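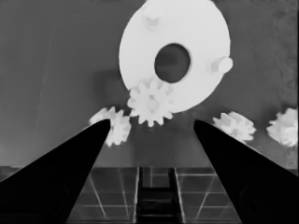 Ruvetis opens simulated gear bench for comparing gripper fingers

DRUVBRIDGE, July — Ruvetis has opened its simulated gear-handling bench to outside teams that want to compare gripper fingers before ordering parts. The bench uses a white disc with a central hole and two short pegs, a set of toothed gears, and a grayscale view with the fingertips reaching in from below.

Users load their own finger shape, choose a camera position and run a set of 30 attempts. Each attempt asks the gripper to pick up a gear and place it on a peg. The bench records the time taken, the closing force and where the gear ended up, and saves the results as a spreadsheet.

Two finger designs come with the first release. The Hollis is a tapered finger with a rounded tip. The Tikcombe is wider, with a flat pad, and is meant for heavier parts. Both can be run with either of the supplied controllers, so a team can change the finger and leave everything else as it was.

"We had people sending us results that couldn't be set side by side," said Mercy Gachanja, who leads gripper testing at Ruvetis. "One had moved the camera, another had changed the grip speed. Now the settings travel with the results."

Eight teams used the bench during the trial period. Their main request was for a view with less contrast between the gears and the floor of the cell — this will be added in the next update, along with a second camera position.

Access is free for teaching use. Commercial teams can apply through the Ruvetis office in Druvbridge, which will hold an online demonstration on Friday.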